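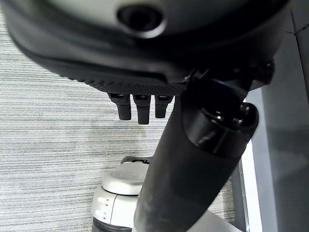 Three short black fingers beneath a dark gray housing.

On the Keeping of Household Papers

It has been my practice for several years to set down on these pages a few remarks on matters of domestic administration. The present entry concerns the papers of my late aunt, Marcelle Lefèvre, which came into my care in October, and the method by which they have been put in order.

My aunt lived in the same house in Clelwood for most of her adult life and kept nearly everything that arrived by post. The papers filled the drawers of two desks and a wardrobe in the back bedroom. They included tax returns, seed catalogs, letters from cousins, the guarantee for a stove that left the house long ago, and 155 receipts from a single hardware store, folded in thirds and held with string.

The first decision to be made was whether to sort by date or by subject. I consulted Vlasta Vávra, who managed the records office at my former place of work, and she recommended that no sorting be done at all until every drawer had been emptied and its contents placed in a box marked with the drawer's position. I was inclined to regard this as excessive. I now consider it the most useful advice I received. My aunt's arrangement was her own, but it was an arrangement: the left side of the larger desk dealt with the house, and the right side dealt with people.

The boxes were then gone through one at a time, on the dining table, and each item was assigned to one of the following groups:

To be kept permanently
To be kept for seven years
To be offered to family
To be shredded

The third group gave the most difficulty. Raphaël Lebrun, my cousin on the Lefèvre side, asked for all letters written by his mother, and these were sent to him. Ludivine Guillot asked for the recipes. A number of these turned out to be written on the backs of letters from Raphaël's mother, and copies were made so that both parties could be satisfied. The question of who should hold the originals remains open, and correspondence on the subject has been cordial – if somewhat longer than the recipes.

One item deserves separate mention. At the bottom of the wardrobe was a deed bearing the year 1733, on heavy paper, concerning a strip of meadow. No member of the family has been able to say how it came to us or where the meadow lay. It has been placed flat between sheets of acid-free tissue and will not be unfolded again until a conservator has seen it.

The permanent papers now occupy two gray boxes on a shelf in the hall closet, away from the outside wall. A written list is taped inside the lid of each. I would encourage readers who undertake similar work to prepare such a list as they go, in pencil, and to allow far more time than seems reasonable. I had set aside one week. The work took the whole of the winter, and there is still a biscuit tin of keys to be considered.

Posted February 28, 2023
Filed under: Household, Family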